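**Wotine 41 Table Top, matte white**

Last updated January 25, 2023

Most sellers will tell you a white work surface "stays white for life." We stock the Wotine and we don't believe that, so read this before you order one.

The top is made by Kedard and ships flat with 6 screws and a paper template. It fits the Ivska leg set and most square frames. The maker says it resists scratches. We'd call it slow to scratch. Keys, grit and the bottoms of unglazed mugs leave gray marks, and a damp cloth lifts some of them but not all. The "no-glare" claim is half true - under a strong lamp it's still a bright surface to look at for an afternoon.

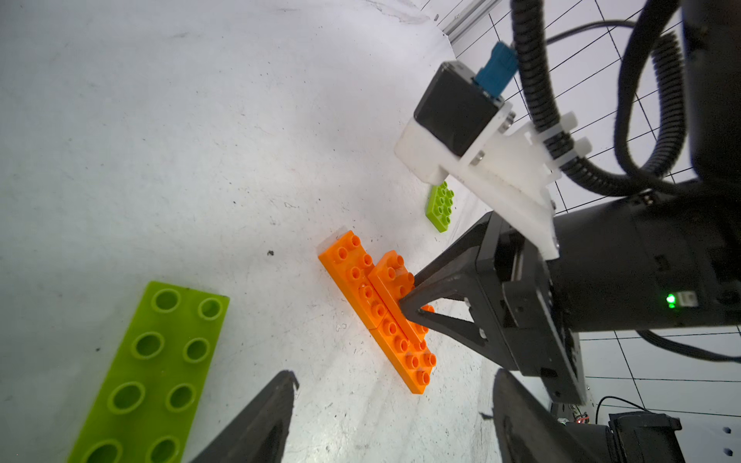 Kedard also sells a cleaning kit for it. Skip that. Dish soap did the same job in our shop, and the spray smells like a swimming pool.

**What you get**

- Table top, matte white, one side finished
- 6 screws
- Drilling template (check it against your own frame first)
- 5-year warranty, which leaves out stains, heat marks and "normal wear"

Legs are sold separately. The Kováčik folding legs are often suggested as a match, but we found them wobbly with this top and no longer sell the two together.

Item number 859. The maker has promised a gray version for June. It promised one last June too, so we aren't taking orders for it yet.

Returns are accepted if the top hasn't been drilled.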